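Ticket 456: right arm stops over bin, planner says goal in collision
Project: Lakanby cell
Component: Turnix planner / bin perception
Status: Open, workaround in place
Priority: High
Opened by: Amerley Darko
Opened: 11/9/24

Summary
Right arm goes to pre-grasp over the yellow bin, then the planner refuses the last move. Log says goal state in collision, link right_jaw_outer vs object bin_yellow_wall. Left arm not affected. Started after the Turnix update on the cell PC. Old config, old bins, same table.

Steps
1. Start stack with both arms, default launch.
2. Home both.
3. Run bin_pick, arm=right, target=yellow.
4. Arm goes to pre-grasp, fine.
5. Descend gets rejected. Retries, then task aborts and the arm just holds.

Expected: jaws go into the bin, close, lift.
Got: hold at pre-grasp till the watchdog drops the task.

Log, trimmed
[planner] request descend_right
[planner] start state OK
[planner] goal state INVALID: right_jaw_outer / bin_yellow_wall
[planner] retry 9 of 9
[task] bin_pick ABORTED, reason NO_PLAN
[watchdog] hold timeout 30 s, releasing task

Comment 1, Amerley
Tried the obvious. Restarted perception, same. Restarted everything, same. Swapped target to red, plan is found but the path is ugly, wrist swings way out toward the right wall before coming back in. Not leaving that running.

Comment 2, Sowah support
Please send the scene dump from the moment of the abort, and the bin section of the cell config. Can you also jog the arm by hand into the bin with the planner off? Want to know if the real pose is reachable before we look at the collision model.

Comment 3, Amerley
Dump attached, config below. Jogged it in joint mode, slow. No contact, no torque spike. Jaws go in the yellow bin no problem. So the real pose is good and the planner's idea of the bin is bad.

bins:
 yellow:
 model: box_open
 wall_pad: 0.030
 yaw_source: config
 yaw: 0.0
 red:
 model: box_open
 wall_pad: 0.030
 yaw_source: config
 yaw: 0.0

Parked it there and left the arm holding so I could read the joint values off.
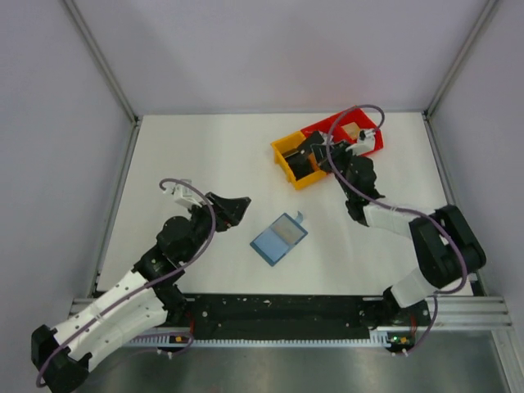

Joint values from that pose are in the second attachment. Fed them to the state checker offline and it gives the same error, right_jaw_outer in bin_yellow_wall. So it isn't the path and it isn't timing. The checker thinks the wall is somewhere it's not.

Also look at yaw. Config says 0.0 for both bins and they sit at an angle on the table. Used to come from perception. Pretty sure nobody here changed yaw_source, will check the history.

Comment 4, Sowah support
Thanks, that helps a lot. Yes, in the old release yaw_source defaulted to perception if the key was missing. The new one writes the key out during migration and sets it to config. That is a bug in the migration script, we have it reproduced here. With yaw fixed at zero the modeled wall cuts across the opening and your jaw lands in it.

Please set yaw_source: perception for both bins and rerun. Leave wall_pad alone for now, one change at a time.

Comment 5, Amerley
Checked history. Key was not in our file before the update. So yes, migration.

Set both to perception. Yellow descend now plans first try. Ran it a few times, no aborts. Red is better but I still get a wide swing on the approach now and then.

Second problem though. With yaw from perception the blue tray shows up in the scene as a bin. It's see-through, the depth on it is garbage, and the detector fits a box_open to it because the outline is a tilted rectangle. So now there's a phantom bin in the middle of the table with full height walls and the LEFT arm wont plan across it. Didn't have this before the update, or maybe we did and never saw it.

[perception] box_open id=2 conf 0.61 yaw -
[perception] WARN depth fill low, using default wall height
[planner] descend_left INVALID: left_jaw_outer / box_open_2_wall

Comment 6, Sowah support
The default wall height is the one to go after. When depth fill is low the detector falls back to the tallest bin in the library. You can stop that with:

detector:
 low_fill_action: drop

It will ignore the tray completely, so add the tray by hand as a low flat box or the left arm may plan straight through it. Helter driver should not need a restart, only perception and the planner.

Comment 7, Amerley
Done. Set low_fill_action to drop, added tray as a static box, measured off the table with a ruler. Not pretty. If someone bumps the tray the model is wrong and we won't know, so I put a tray check at the top of the run sheet until there's a real fix.

Left arm plans over it now. Both arms ran together without an abort, only a short run, want a longer one before I call it.

The cable on the right gripper is not in the collision model at all btw. Jogging is slow so whatever, but at full speed with that loop over the bins I'd like some padding there. Seperate ticket?

Comment 8, Sowah support
Yes, separate ticket please, we'll link it. For the red bin swing, send one good plan and one bad one, same start pose if you can. Migration fix goes in the next patch release.

Open items
- Red bin approach, plans to be sent (Amerley)
- Migration script writes yaw_source: config (Sowah)
- Tray as a proper object type instead of static box (Sowah, no date)
- Cable padding, new ticket (Amerley)
- Long run with both arms, then lower priority on this one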